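Norkwood's Spare Room Scheme Gets a Second Season

Thursday, April 25, 2024

If you have ever missed the last bus over the hill from Norkwood, you will know the feeling well enough – the shelter light buzzing, the rain coming in sideways, and the nearest hotel a good long drive away. It was on just such a night that Dénes Balogh, who has taught music in the town for most of his working life, ended up on the sofa of a family he had never met, with a bowl of soup in his lap and a cat asleep on his feet. He says he slept better than he does at home.

That evening gave him the idea for the Spare Room Scheme, which ran for the first time last year and which the town council agreed on Tuesday to support for another season. Households with a bed to offer put their names on a list, and visitors coming in for the Kusuma festival in September, or for a concert, or to sit with a relative at the clinic, can ask for a night's stay. Guests pay what they can toward breakfast, and that's about all there is to it.

Thirteen households signed up last year, most of them on the streets between the library and the old mill, and Mr. Balogh would dearly love to see a few more on the Vorkurach side of the river, where the festival stage is going to be this time. "People tell me their spare room is too small, or it's full of boxes," he said, when we caught up with him outside the bakery. "I always say the same thing to them. Move the boxes, put a clean sheet on the bed, and leave a lamp on. Somebody who has been traveling all day is going to think it's a palace!"

The council has set aside $3,063 for the year, which will go toward bedding, printed welcome cards and a telephone line that will be answered until late on festival nights. There had been a little worry at the meeting over parking, as there usually is in Norkwood, and it was settled that guests with cars may use the lot behind the school from Friday evening until Sunday.

The bedding will be kept in the room above the Flododel laundry on Mill Street, where hosts can borrow sheets, blankets and pillows and bring them back afterward. Hosts who would like to borrow a set should call at the laundry counter during opening hours, and please do bring a bag with you, the bigger the better – it is surprising how much space two blankets take up on a bicycle.

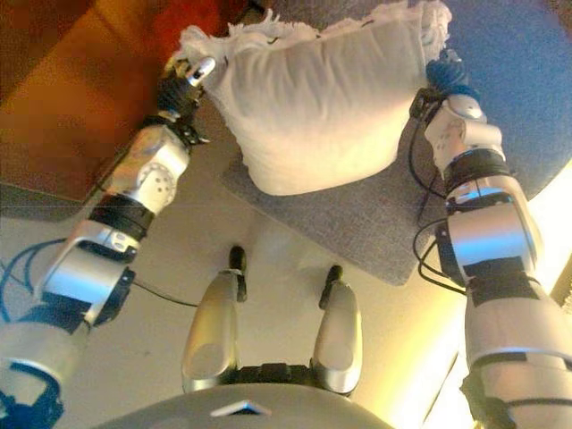 A white pillow, held in two hands.

New hosts are asked to come to one short meeting at the library, with coffee and (if last year is anything to go by) a very good plum cake. There are 3 dates to choose from, all of them in the evening, and they are posted on the library door along with the sign-up sheet. Hosts from last year don't need to come again, though they would be very welcome, and their stories would be too.

Anyone who can't offer a bed but would still like to lend a hand can leave a name at the library desk. Jam for the breakfast baskets is always wanted, and clean jars with lids can be dropped off at the same place.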